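Moving to a smaller place, four months in

We moved to Ulholm in December, from a house with a garage to a flat with one hall closet. A few people asked how it went, so I'm writing down what I remember.
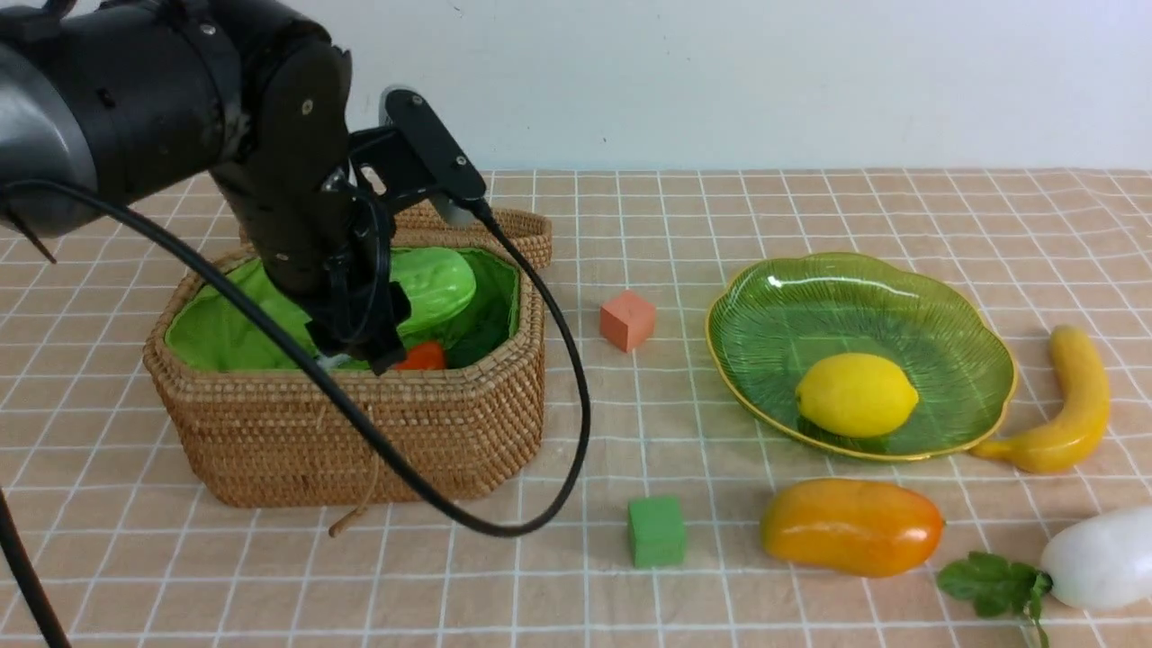 What we got rid of

The old house in Skurnbridge had three bedrooms and a garage we never parked in. I started with the garage because I thought it would be easy. It took five weekends. Most of it was paint, scrap wood, and boxes from the move before this one that still had the tape on them.

I sold the table saw and the bigger of the two bookcases. Wajid Bangash, who lived across the street, took the lawn mower and both ladders. I had meant to charge him for the mower and then didn't. He had let me use his driveway for two years when ours was being dug up, so that seemed fair.

Books were harder. I kept the ones I had opened in the last few years and the ones that were my father's. The library in Skurnbridge takes donations only on Saturday mornings and only two boxes per person, so that went on for a while. If you are planning something like this, call your library early.

The movers

We got two quotes. One company wanted $3000 for everything, packing included. The other, a small outfit called Drosa, charged by the hour with a minimum. We packed ourselves and went with Drosa. The final bill was lower than the first quote, but not by as much as I had hoped, because the elevator in the new building was being used by someone else's delivery and the crew had to wait for it. They charge for waiting. It's in the contract and I had read it, so I can't complain much.

One lamp broke. The piano arrived fine and needed tuning, which it did before the move too.

Living with less storage

The hall closet holds coats, the vacuum, the ironing board, and one shelf of tools. Everything else lives in the room where it gets used. That sounds tidy and mostly it is, but it means the kitchen has a drawer with batteries, tape, stamps and the spare keys in it, and I have already lost the spare keys in there twice.

We rent a storage unit at Palacios, ten minutes away by car. It was supposed to be for three months. It costs $240 a month — more than I would like for a set of dining chairs, the camping gear and some winter tires. I went over there last week planning to empty it and came home with one sleeping bag.

Baskets have helped more than shelves. I resisted them for a long time because I thought things would just disappear to the bottom, and some things do. But gloves and chargers need to go somewhere near the door, and a basket is easier to carry to another room when people come over.

Noise and neighbors

The upstairs neighbor, Chenxi Peng, came down the second evening to introduce herself and tell us which washing machine in the basement to avoid. It's the one on the left. She teaches and gets up at 5:30, so we hear her coffee grinder. I used to get up at seven. Now I get up at 5:30 too, and I don't mind it as much as I expected to.

The street is louder than our old one. The bedroom is on the back side, and with the window shut it's quiet enough. In summer we'll want it open, so I may have to buy a fan.

What I miss

The garage, a little. I don't miss what was in it, but I had a workbench there and now I do small repairs at the kitchen table with a towel under them. I also miss the plum tree. The new owners told Wajid they plan to keep it.

The storage contract renews on the first. I'm going back on Saturday for the tires.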